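Tables and Place Settings: Gallery

Posted 19/10/2024 by Sunee Phromma

This page collects the tables from our shared dining room at Somport, along with the things we put on them. We replaced most of the furniture in August and several people have written to ask what we bought and how it is holding up. The short answer is that the tables are fine and I would buy them again. The longer answer follows, with pictures of the pale table by the kitchen door and notes on the rest of the room.

The room seats up to 40 people. Before the change we had folding tables that were too narrow for a plate on each side and a serving dish in the middle. The legs were also in the way of anyone sitting near a corner. I measured the room twice and made a floor plan on graph paper before ordering anything. I recommend doing this even if you think you know your room. Ours was narrower than the lease said.

The tables came from Akeo. They sell the same top in three finishes, and we took the lightest one. I was worried that a light top would show every mark. So far coffee wipes off with a damp cloth. Tomato sauce needs to be wiped up the same evening. We had one bad spot from a felt marker, and it came out with rubbing alcohol after a few tries. Try anything like that underneath first.
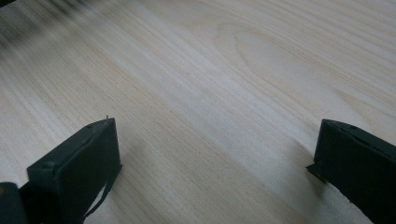 The grain on the pale wood, with the long oval figure in it.

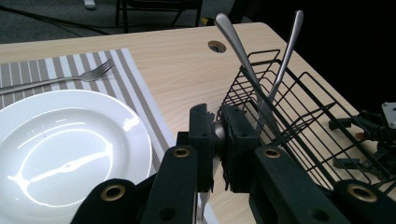 Striped placemat, white plate and fork on the left, wire basket for utensils on the right. The round hole near the far edge is a cable grommet.

We chose tables with cable holes on purpose. The room is used for meals at noon and in the evening, but people work there in the afternoon and need to plug in a laptop. With the old tables the cords went over the edge and somebody was always catching a foot on one. Now there is a power strip fixed under each top and the cords go straight down. If you do this, get a strip with a long lead and a flat plug. The first ones I ordered had thick plugs that would not fit behind the bench.

Placemats: we have two kinds, woven ones and plain cork. The woven ones look better and stay put. They should be shaken out after each meal and rinsed in cool water when they need it. Lay them flat to dry. I put one over a radiator and it curled at both ends and never went back. The cork ones are for hot dishes only and live in the drawer under the window.

Plates: everyday plates are plain white so that broken ones can be replaced without hunting for a match. I bought 160 from Kelmendi, a restaurant supplier that was closing its warehouse. That is more than we need, but they were sold by the pallet. The extra ones are boxed in the storage room on the left side, behind the chairs. Please take from the open box first.

Utensils: we stopped setting out forks and spoons at every seat and now put them in baskets so people can help themselves. It saves time before the meal and there is less to wash afterward. Serving spoons go in their own basket at the end of the counter. They kept getting mixed in with the others, and I have put a label on the shelf.

Chairs: these are still the old ones. The seats are sound but some of the feet have lost their pads and will scratch the floor. I have a bag of felt pads from Fallell in the size that fits. Turn the chair over, scrape off the old glue, press the new pad on and leave it upside down overnight. Six chairs are done. If you have a free half hour, the rest are stacked along the back wall.

Cost: the tables came to $191 each, delivered. Assembly was our own. The instructions are poor, and step four shows the brackets facing the wrong way. Put the top face down on a blanket, attach the brackets with the long side toward the center, and do not tighten anything until all the legs are on.

I will add pictures of the benches and the counter once the shelf above it has been painted. The floor plan is pinned to the board by the kitchen door for anyone who wants to copy the measurements.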